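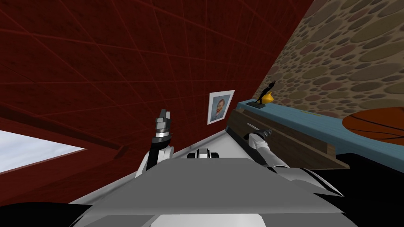 *Simulator view at the demo desk, room with the stone wall. Right gripper beside the thin stick.*

**Ticket:** open day, simulated room demo
**Site:** Humport, ground floor
**Status:** open, low priority

**Monday, 10:20.** The school group from Lungu is here. Visitors choose a task on the tablet and the robot tries it in the simulator. The Soso controller stopped with "target lost" on the second task. I restarted the scene and the message came again.

**10:39.** I checked the network cable and the tablet. Both are fine. The log shows that the planner waits 8 seconds for a pose and then gives up. I have put the limit to 20 seconds.

**11:05.** Two runs without the message. The visitors did not mind the waiting, but they asked many questions about why the room is tilted on the big screen. The camera roll was set to a wrong value in the Zondesar profile. I did not want to change it in front of the guests.
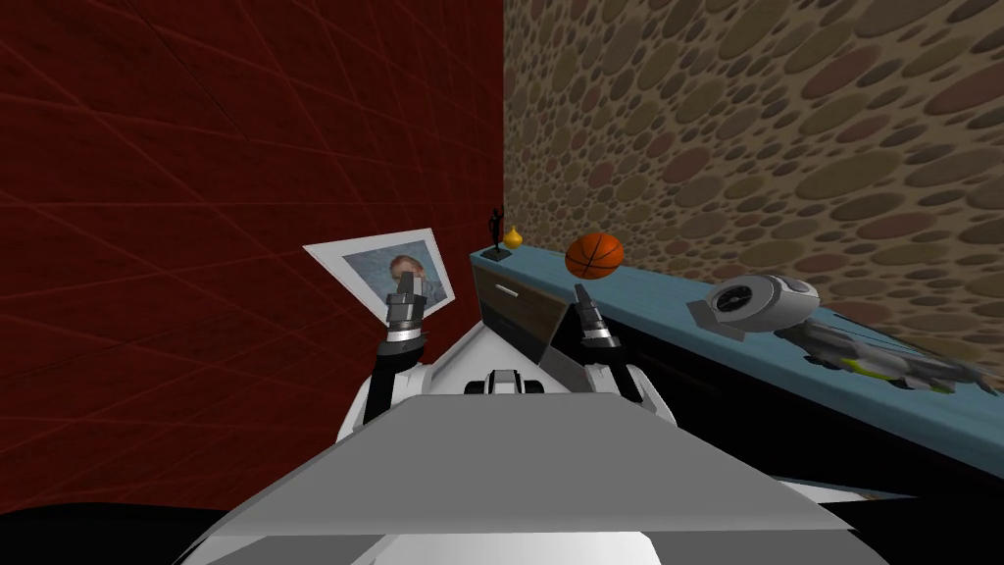
**12:15.** During lunch I loaded the profile from November and compared it with the present one. The time limit is the same in both, so the fault is older than the last update - maybe nobody had noticed it with the easier tasks.

**14:30.** "Target lost" one more time, after 90 minutes of running. A restart helped.

**To do:**
- send both logs to Zondesar
- correct the camera roll
- keep 20 seconds until they answer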